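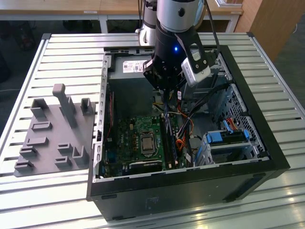
A reader of the first release wrote in to say that the wait times for the Lornberg dark ride looked far too low in the mornings, and asked whether the gate clock or the ride clock had been used. The ride clock! That was a great catch. The two were 7 minutes apart all season, and every row in this release now runs on the gate clock.

Panddale Queue Times, release 2
Updated Fri 6 May

What you get

One season of posted and measured wait times from Panddale, the theme park outside Dilville. There are 2,877 rows, one for each time a person joined a line with a timing card and handed it back at the loading platform. If you love parks as much as I do, you can lose a whole evening in here. I did, more than once.

Files

waits.csv – the main table
rides.csv – ride names, areas and height limits
closures.csv – start and end of each closure, with the reason if the park posted one

Columns in waits.csv

ride_id: matches rides.csv
joined: time the card was handed out
boarded: time the card came back
posted: minutes shown on the sign at the entrance
single: 1 if the single rider line was used, 0 if not
weather: dry, rain or wind, as written on the card

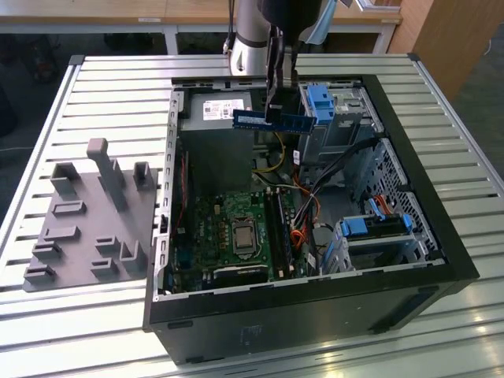
The posted column is the fun one. On the Tanguy coaster the sign tends to run high right after opening and low in the last hour, so put posted next to the measured wait and plot the gap by time of day. The single rider rows deserve their own plot – there are 820 of them, most from Tanguy and the Lornberg dark ride, and they behave like a different park.

Known gaps

Cards were printed in batches, 4,000 in all, and plenty went home in people's pockets. A missing card leaves no row. The log flume has nothing after the start of October, when it closed for the season. Rides that broke down while someone was in line have an empty boarded field; please keep those rows out of your averages. Weather was filled in by hand, and "wind" meant different things to different people.

Changes since release 1

Times moved to the gate clock
Duplicate cards from the carousel removed
Column wait dropped (subtract joined from boarded)

Use

Free for any purpose, with a mention of Panddale Queue Times. If you make a chart or a touring plan with it, send it over! I'd love to see it, and the best ones will get a link in the next release.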